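Can a robot tidy your bedroom yet? Sort of, if you're patient

2026-01-22

So I've been following the whole "robots are coming for your chores" thing for a while now, partly for work and partly out of pure selfishness (my laundry chair has not been a chair since November), and this week there's finally something with numbers in it. A small testing shop called Floltholm put out its first report on household chores, and I read the entire thing over two cups of coffee so you don't have to!

The short version: machines are getting decent at big, simple stuff and they're still pretty bad at small, fiddly stuff. If you were hoping to hand over the whole house this spring, I'd hold off.

Floltholm ran 172 different chores past two systems, one from Pluvari and one from Imhof. Each chore got tried over and over, about 2,000 attempts all told, in ordinary apartments with ordinary clutter. I liked that part a lot. I've sat through enough demos on spotless white counters with one lonely apple on them to last me a lifetime.

The Pluvari machine finished 39 of the chores without a person stepping in. Imhof's managed 21. Wiping a table, putting shoes on a rack, moving cups from the sink side to the shelf side, carrying a basket down a hallway, all fine. Slow, but fine. The report says one of them needed most of a morning to clear a living room floor, and I thought, well, same.

Then you get to the bedroom section and things go downhill fast. Folding a fitted sheet was a wash for both of them (I can't do it either, so I'm not throwing stones). Hanging up a shirt worked some of the time. And anything smaller than a bottle cap was trouble. Buttons, coins, pills, hairpins, and worst of all, jewelry.

I'd never given much thought to how hard jewelry is until I tried putting mine away while paying attention to my own fingers. An earring post is tiny and it points wherever it wants. A bracelet changes shape the second you lift it. Strands of pearls slide over each other and take whatever is lying on top along for the ride. You pinch, you feel it slip, you pinch again a little harder, and you do all that while thinking about dinner. A machine has to work out every bit of it, and a soft bed underneath doesn't help, with the mattress giving way just as the fingertips come down. 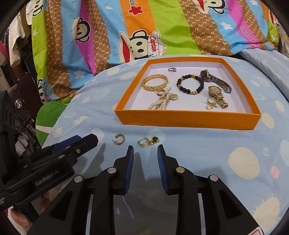

The stores are having the same argument, by the way. Sesto, the housewares chain, has been trying out machines for restocking after hours, and the word from the shop floor is that boxes and bottles go up on the shelf nicely while the little hanging packets still get done by people. A store clerk I chatted with told me she isn't losing any sleep over it. She'd be thrilled to give away the cat litter aisle, though.

Where does that leave those of us with messy dressers? Floltholm plans to run the same list again later this year, and both companies say they're working on finer grips and better touch sensing. I'd love to see the jewelry score move, even a little. Prices weren't part of the report, and neither company would give me one when I asked, so I can't tell you what any of this would cost at home. I'll post the next set of results when they're out, and in the meantime I'm off to deal with the laundry chair.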